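Unit 4: Farm Animals in Emergencies

Reading for this unit: the Kaimal county case, pages 9 to 18 of the packet.

Most county emergency plans were written for people and, later, for pets. Livestock usually appear in a single paragraph that leaves the matter to the owner. In the Kaimal case the owner had 368 laying hens, one well pump and no generator. 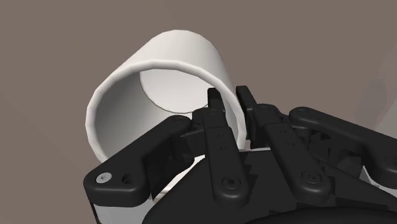 Fig. 4.1. Simulated gripper and white cup.

Terms to know

Shelter in place: animals stay in the barn, with feed and water stored ahead.
Turnout: gates are opened and animals find their own high ground. Common in floods, risky near roads.
Depopulation: killing a herd or flock on site. Ask who may order it and what methods state law allows.
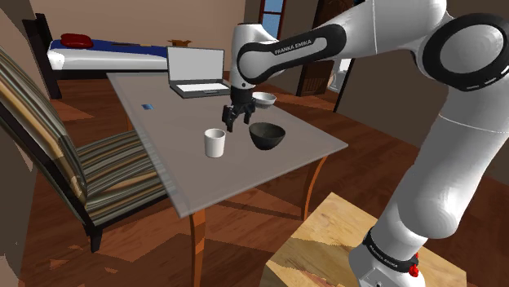

Fig. 4.2. Robot arm reaching across a grey table.

Water fails before feed does. Many barns depend on electric pumps and fans, and a closed poultry house can overheat within hours of losing power. The Lorville plan requires a backup power test each December. The Gullar plan only recommends one. Compare the two and note who pays in each.

Paying for losses is a separate question. If a program covers dead animals but not the cost of moving live ones, what does the owner have reason to do?
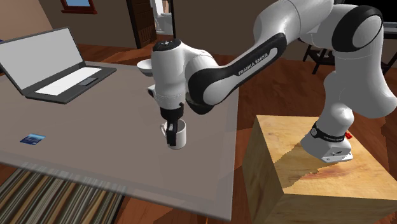
Nayeli Espinoza replied that small owners often can't move animals whatever the program pays, as they have no trailer and no place to take them. Keep her point in mind for the written response.

Written response: one page on either plan, due before Unit 5.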